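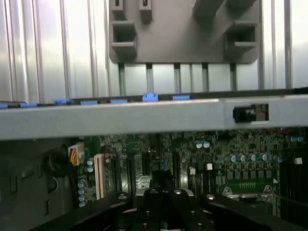 ## 6. Setting Up the Open-Day Demonstration Cell

This section covers preparation, running and shutdown of the Granetden disassembly cell when it is shown to visitors. It applies to the chassis demonstration only. For cable sorting, see Section 7. For normal production use without visitors, see Section 3.

The demonstration uses a computer chassis with the motherboard left in place. The arm approaches from above, moves between the board and the metal crossbar, and stops at a series of taught points. Visitors follow the approach on the wall monitor, which carries the wrist view with both gripper fingers at the bottom.

### 6.1 Before the visit

1. Confirm that the chassis on the fixture is a Gremham training unit. Training units have no mains supply and have been stored unpowered. Do not substitute a unit from the intake shelf.
2. Seat the chassis against the two fixed stops and close both clamps. The chassis must not shift when pushed by hand.
3. Check loose wiring. Cables that hang against the chassis wall may stay there. Cables that cross the board must be tied back out of the approach path.
4. Fit the short black fingers. Tighten the finger screws to the value on the tool card, then pull on each finger once to check for play.
5. Clean the lens of the wrist camera with a dry cloth.
6. Turn on the controller and wait for the ready tone. Load program 384.
7. Set the speed override to 15 percent.

> **Caution:** Do not use the long fingers with program 384. The taught points do not allow for the extra length, and the fingers will reach the board before the arm stops.

> **Note:** The speed override returns to its previous value after a controller restart. Repeat step 7 after every restart, including one caused by an emergency stop.

### 6.2 Checking the wrist view

Run the arm to the first viewing point in manual mode and compare the monitor with the following:

- The crossbar runs across the middle of the picture from side to side.
- The gray plastic bracket is above the crossbar, near the center.
- The board fills most of the lower half, with the white power connector and its yellow wires to the left.
- The gripper is at the bottom center.

If the crossbar is tilted, the chassis is not seated. Open the clamps and repeat step 2 of Section 6.1. If the gripper is off center, the camera mount has moved and must be reset as described in Section 4.

Metal surfaces reflect the overhead lights. If the crossbar or the ribbed panel behind the bracket shows as a flat white patch, turn off the lamp nearest the fixture. Do not change the camera exposure, as the board will then be too dark to follow on the monitor.

### 6.3 Positioning visitors

1. Close the cell gate and check that the gate lamp is green.
2. Place the barrier posts 1,000 mm from the outside of the guard.
3. Admit no more than 4 visitors to the viewing area at one time. Others wait behind the yellow floor line.
4. Tell visitors where the emergency stop buttons are and that anyone may press one.

> **Warning:** The teach pendant stays with the operator. Visitors must not hold it while the drives are on - this includes visitors with robot training from another site.

### 6.4 Running the demonstration

1. Announce that the arm is about to move.
2. Press **Start**. The arm travels to the first viewing point and holds.
3. Press **Next** to step to each following point. The arm holds until the button is pressed again, so there is time to answer questions.
4. At the expansion slots, point out the clearance on either side of the fingers. Most questions come at this stage.
5. Press **Home** when finished. Wait until the arm has stopped before anyone leaves the viewing area.

The full sequence takes some 15 minutes with questions. It can be ended at any point by pressing **Home**. The arm retracts straight up before it moves sideways.

### 6.5 If the arm stops unexpectedly

| Pendant message | Action |
|---|---|
| Gate open | Close the gate, reset, press **Home**, start again |
| Contact detected | Leave the drives off. Inspect the fingers and the board before reset |
| Camera lost | Check the connector at the wrist. The program will not resume without a picture |

After a contact stop, move the arm clear in manual mode only. Enter the event in the Alipour log sheet, including the number of the taught point.

### 6.6 After the visit

1. Send the arm home and turn off the drives.
2. Restore the speed override and unload program 384.
3. Remove the short fingers and return them to the marked tray.
4. Leave the chassis clamped if another visit is booked. Otherwise return it to the Dulley store.

Section 6 last revised 14th June. Replaces the April issue, which gave the wrong program number in step 6.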